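November 20, 2021. Workshop book, glaze bench

Right, test batch 23 of the tomato red, and I'm writing this up while the kiln ticks its way down because if I leave it I'll forget which jar was which (see the mess I made of it in June, two pages back, sorry Khurram).

The aim is still the same: a proper bright red for the Sasto tableware that stays bright over the white slip and doesn't go liver-coloured where it pools. Latrice wants it for the small plates first and the jugs later. I'd be happy with it on anything at all by now!

Mixed 500 g dry from the Urnel frit, the new bag, with the encapsulated stain at the same strength as last time. Water added by eye to begin with and then by the hydrometer once Sulastri caught me at it. Sieved it twice. The first pass left a fair bit of pink grit behind, which I rubbed through with the back of a spoon, and the second pass was clean. It's a lovely thing in the bucket, like tinned soup, but then they all are in the bucket.

Dipped tiles as follows: 3 on white slip, 3 on bare buff, 3 on the grey body Dušan brought back from Prydderch. Counted to four in the glaze for the first of each set, six for the second, eight for the third. The eight-count ones on buff crawled a bit at the top corner before they'd even gone in the kiln, and I think the tiles were dusty. I did wipe them, though perhaps with the sponge that had been on the floor.

Long chat with Jalen over tea about what we mean by "bright" in the first place, as he keeps holding my tiles up to the window and saying they're brown. They are not brown. But he has a point that we've been judging each red next to the last red, and after an hour of that your eye gives up altogether. His idea is to have a few everyday colours that everyone already carries in their head, and to talk about the glaze in those terms. So we now have "ketchup", "strawberry" and "brick" as working words, and tile 22b has been officially demoted to brick.
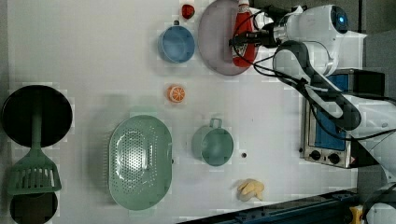

Ketchup bottle on the pinky-mauve plate, strawberry up by the blue pot.

What I like about the ketchup is that it's red without any orange to speak of, and the white cap next to it does what our white slip ought to be doing. Latrice prefers strawberry for the plates. I said fine, but strawberry over a mauve liner is going to look like pudding, and she said what's wrong with pudding, so that's where we left it.

Firing: the small Gutero, slow to start with, then on full once the bung was in. I put the grey-body tiles on the bottom shelf where it runs cooler, and one buff tile at the very top to see how much the stain minds. Forgot the cone on the middle shelf. Yes, again. There's one at the top and one at the bottom so we can guess between them.

Peeped through the spy hole just before switching off and everything was glowing the same colour, so no news there!

Other bits while I'm at it. The lid of the big white slip bin doesn't seat properly and there's a skin forming, so please give it a really good stir before you dip. The 3000 ml jug is cracked at the spout and I've put tape round it, but don't use it for measuring. Dušan, your grey clay is marvellous to roll and I'd like more of it if your man at Prydderch still has any.

For next time: wash the tiles under the tap the night before, keep the count to six, and try half the batch with a touch more clay in it to stop the settling. It was already like putty at the bottom of the bucket after lunch.

Kiln stays shut till tomorrow. Khurram has the key and I've asked him to hide it from me.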